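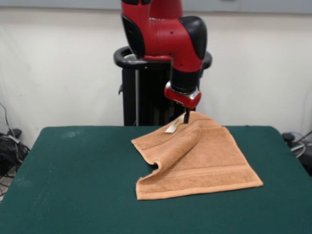
Mameck Wharf

Mameck Wharf is a residential development on the east bank of the Kavari estuary, at the northern edge of the town of Plukham. It consists of a converted grain warehouse, a later block known as Gatchalian House, and a row of low buildings along the former rail siding. The development contains 154 dwellings, all held on long leases, together with a shared garden, a basement car park and a public riverside path.

Site

The wharf occupies a long, narrow plot between the water and Kavari Road. The ground falls from the road towards the river, so that the lower floor of the warehouse is entered at street level on one side and stands a full storey above the quay on the other. The quay wall is of coursed stone with a concrete cap and was rebuilt in sections before the conversion. Mooring rings remain in the cap but are not in use, and the leases do not grant any right to moor.

The plot was used for the storage and transfer of grain, and later for bagged fertiliser. The siding was lifted after goods traffic ended. The warehouse then stood empty for a long period, during which the upper windows were boarded and the roof over the northern bays was lost.

Warehouse building

The warehouse has 5 storeys and is built of brown brick on an internal frame of cast-iron columns and timber beams. The columns diminish in width from floor to floor. Planning consent for the conversion required that the frame be kept in place and left visible where fire protection allowed. As a result, most flats on the lower floors have at least one free-standing column in the main room, and room widths follow the original column spacing.

The floors were strengthened from above. A layer of insulating board and a thin concrete screed were laid over the old boards, raising the finished level and reducing the height of the window sills. In the flats facing the river the sills are low enough to need an inner guard rail. Window openings on the landward side were kept at their original size, which is small, and the rooms behind them are mostly bathrooms, stores and lobbies.

The loading doors on the river front were replaced by full-height glazed screens. Each screen opens inwards behind a fixed metal balustrade. There are no projecting balconies on this building. The hoist beams above the loading doors were kept and are treated as part of the listed fabric. Alterations to them need consent, and leaseholders may not hang anything from them.

Gatchalian House

Gatchalian House stands at the southern end of the plot and was built in a second phase. It is a concrete-framed block faced in pale brick, with recessed balconies on the river and garden sides. The plan is arranged around a single stair and two lifts. Flats on the outer corners have windows on two sides, while those in the middle face either the river or the garden but not both.

The block was first proposed at a greater height. The local planning authority refused the scheme on the ground that it would rise above the warehouse roof in views from the opposite bank. A revised design set the top floor back from the edge and lowered the plant enclosure, and this was approved on appeal. The set-back floor contains 3 penthouse flats with roof terraces.

Siding houses

The siding houses form a terrace along the old railway line. They are two-storey dwellings with a living room on the upper floor and bedrooms below, an arrangement chosen for the better light at first-floor level. Parking is in open bays opposite. The houses share the same estate service charge as the flats but have a separate building schedule, and their leaseholders do not contribute to the lifts.

Tenure and management

The freehold is held by a company whose shares are divided among the leaseholders. On the sale of a dwelling the share passes with the lease. Day-to-day management is carried out by an appointed agent under a renewable contract.

The service charge is divided into three schedules:

Estate: roads, garden, quay wall, riverside path, lighting.
Building: structure, roof, common parts and lifts of each block.
Car park: ventilation, gates, drainage pumps.

The quay wall is the largest long-term liability. A reserve fund is kept for it, separate from the general reserve, and the wall is inspected from the water at low tide. Buyers' solicitors usually ask for the latest inspection report and the balance of the fund before exchange of contracts.

Letting is allowed under all leases. Lets of short duration are barred by a clause in the Gatchalian House leases but were not covered in those of the warehouse, which are older. A deed of variation was later offered to warehouse leaseholders, and most have signed it — those who have not remain bound by the original wording, which requires only that the flat be used as a private residence.

Flood risk

The basement car park lies below the level of the highest recorded tides. It is protected by a flood gate at the ramp and by pumps in a sump at the northern end. All habitable floors were set above the design flood level agreed at the time of consent. Electrical intake rooms are on the ground floor of each block, with the exception of the warehouse, where the original intake was in the basement and was moved during later works.

Riverside path

A public right of way runs the length of the quay and joins the town path at both ends. It is closed during wall repairs. The path surface is of reused stone setts in front of the warehouse and of bound gravel elsewhere. Planning record 2388 covers its width, its lighting and the hours of the garden gate, which is locked at dusk.

See also

Plukham
Kavari estuary
Warehouse conversion
Leasehold estate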